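# The long way round for a small cup

Sanport had one shop selling takeaway coffee when Gerrit Baloyi moved there. It now has nine, and seven of them will fill a cup you bring yourself. Two years ago, none of them advertised it.

The change started at Forkside, a narrow café by the bus station with four stools and a hatch on to the pavement. Its owner, Ivan Pavliuk, had been paying for two deliveries of paper cups a month and a third when the market was on. He put a shelf up by the till, bought a box of secondhand mugs and told regulars they could leave them there. Most of the mugs went missing. He bought another box.

"People said they'd bring them back and they meant it," he says. "Then they changed jobs, or the mug ended up in a desk drawer."

What replaced the shelf was a deposit. Customers pay two pounds for a cup, hand it in at any café in the scheme and get the money back. Taras Kuzmenko, who runs the bakery on the corner of Mill Lane, was the second to join and did so mainly for the washing. His kitchen had a dishwasher that stood idle from eleven in the morning. Forkside had a sink and a queue. For the first few months the used cups went up the hill in bread trays and came back down clean before the lunch trade.

Choosing the cup took longer than anyone had planned. Steel was too hot to hold without a sleeve. Glass broke. Hard plastic lasted well but held the smell of whatever had been in it, and customers who ordered tea after somebody else's coffee noticed. Plant fibre cups felt pleasant in the hand and some went furry at the rim after a few dozen washes.

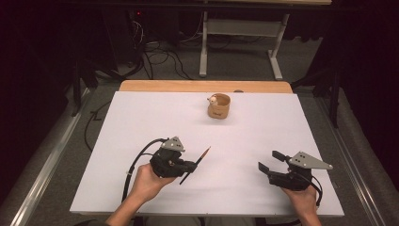
Price came into it as well. A café the size of Forkside gets through stock quickly, and a cup that costs more than the deposit is a loss every time one leaves town in someone's car. Pavliuk wanted something that cost the same as the deposit or a little less. Kuzmenko wanted something that stacked. They settled on a plain lidded cup from a small supplier called Numier, ordered 627 of them and shared the bill.

By the end of the first winter, 443 were still going round. The rest had cracked, or had not come back. Kuzmenko thinks that is a fair result. Pavliuk does not, and has a list of offices he suspects.

Baloyi, who keeps the accounts for both businesses, sits between them on this. The unreturned deposits covered most of the replacements, he points out, and the paper cup bill fell by more than half. The cost that crept up was labour. Every cup has to be checked for chips, washed, dried and counted back in, and at a busy hatch that job falls to whoever is newest.

Yurii Hordiienko was the newest last summer. He remembers trays of lids drying on every flat surface, including the top of the ice machine. "The cups were all right," he says. "The lids took for ever."

Lids remain the weak point. They warp sooner than the cups and they are easier to lose. Tkachenko, the hardware shop, agreed in spring to take returns on its counter, and found that people would hand over a cup and keep the lid in their bag. The deposit is now split, with fifty pence of it on the lid.

Two cafés have stayed out. One, near the harbour, sells mostly to day visitors who are gone by evening. The other belongs to Volodymyr Didenko, who knocks 24 pence off for anyone with their own cup and sees no need for a deposit on top. His customers bring flasks, jam jars and, in one case, a measuring jug. He fills them all to the same line, which he judges by eye.

The next order is due this month. Pavliuk would like a darker colour that hides the stains.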